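# Zodton kitchen arm, after three months at Grasso

February 15, 2022

We are a small catering kitchen, five people, and we prepare cold lunches for offices. In November our owner leased one Zodton arm with the two-finger gripper. I am the prep lead, so I write from the side of the people who stand beside it. The price is not my subject.

## What it does for us

It moves boards, lids and small containers between the prep counter and the packing side. It does not cut. Before, the youngest person on the shift did all this carrying, and by noon her wrists were tired. That was Murdo Matheson's job before her, and he says he would have liked the arm in his time.

Round lids are good. Thick boards are good if they stand a little over the edge of the counter. Thin wet trays we stopped giving to it after the first week.

## What changed in the work

The rhythm is different. You must put things in their place, always the same place, and some colleagues find this stressful. Giorgia Monti used to arrange her station as she liked – now she has tape marks under her elbows. She got used to it, but she asked for one corner without marks and she got it.

We also talk less during the morning. I did not expect to miss that.

Cleaning took 30 minutes a day at first. Now it is shorter, but the joints of the fingers still need a small brush, and the one in the box is too soft. We bought a Fendix brush instead.

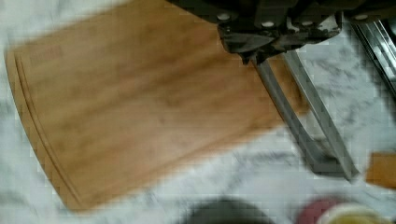 ## Should you take one?

For a kitchen with a lot of repeated carrying, yes. Ask your staff before you sign, and pay for the second training day. Our manual had two pages about stopping the arm by hand and I would have liked ten. I give it four stars of five, and I will write again when the lease is renewed.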